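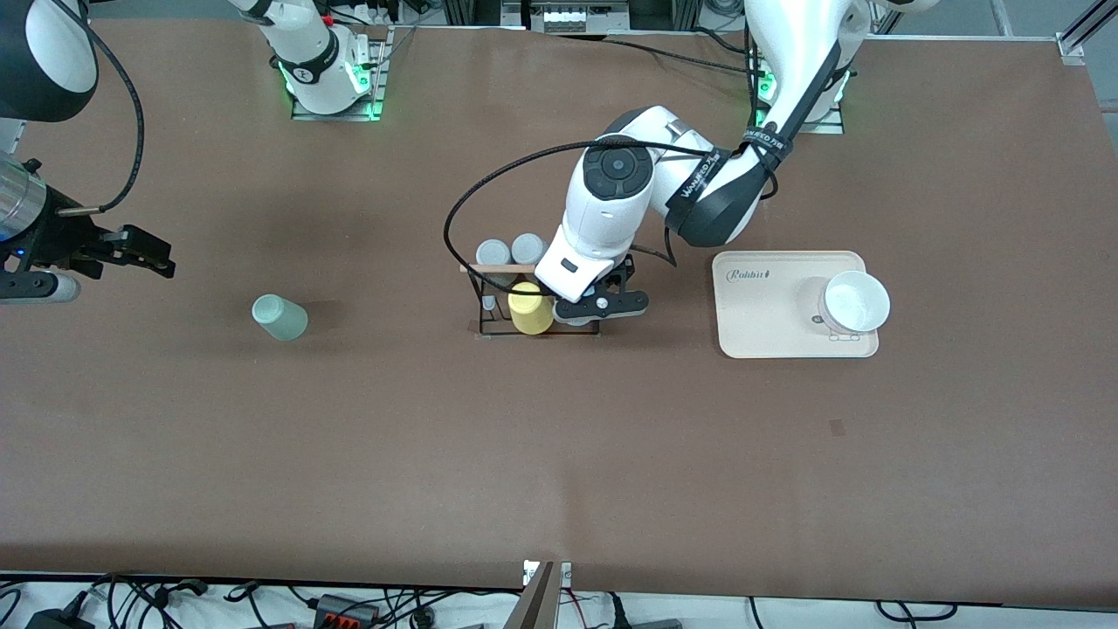 Rack task, left arm over the yellow cup. Green cup and tray still out on the table.

May, bench notes, Triser two-arm kit on evaluation

Second week with the kit. The loan agreement with Triser runs to the end of the month and Olton wants a yes or no before then, so I'm putting everything in here, including the dull parts.

Morning went to cable routing. The thin cable off the left wrist needs enough slack for a full wrist turn, and with that much slack it makes a big loop that passes over the rack. With the loop shorter it pulled at the wrist when the arm reached for the far side of the table. Went back to the long loop and used the strap on the upper arm to hold the rest. Triser's setup sheet shows the cable going straight back along the arm, and I could not get that to work at our reach. Sent them a note.

Task setup: black wire rack slightly left of center, gray-capped tubes in the back row, small clear tube toward the left, stick laid across the top, yellow cup front right. The left arm comes down on the cup from the right side. Cup out, cup back in the same spot, repeat. The tubes are there to see whether the gripper or the cable knocks them. Write down any contact, even if nothing moves.

Settings for the session:
Speed at half of the Triser default
Grip force at the second step
Approach from above, wrist vertical
Right arm parked at the left side, powered

Run target is 1,000 cycles without a hand on the table. Stopped at 600 to look at the finger pads. Light wear on the inner faces, no tearing. Two drops up to that point, both on the way out of the rack, both with the cup gripped too near the rim. Lowered the grip point and restarted the count.

Price question. Triser quotes the service plan separately from the kit, and the plan covers joint inspection every 2,000 hours. Prudon quotes one figure with inspection included but ships a single arm, and the second has to be mounted and calibrated by us. I asked Castellanos how long that took at their site and am waiting to hear. If it is more than a couple of days, the Triser quote looks better to me.

Things I like so far: status lights on the bases are easy to read from the desk. Recovery after a stop is quick, and the arm picks up from the last waypoint without a full home.

Things I don't: floor wiring. The adapter and the connector box sit down on the white strip with the other cables, and I have to step around them to get to the front of the table. Ask whether Triser sells a longer lead so the box can go at the back.

4:30 p.m. Log copied to the shared folder under triser_rack. The bowl and tray task is next, same speed, then the cup on its side with the right arm. Need spare finger pads before either one. Order two sets.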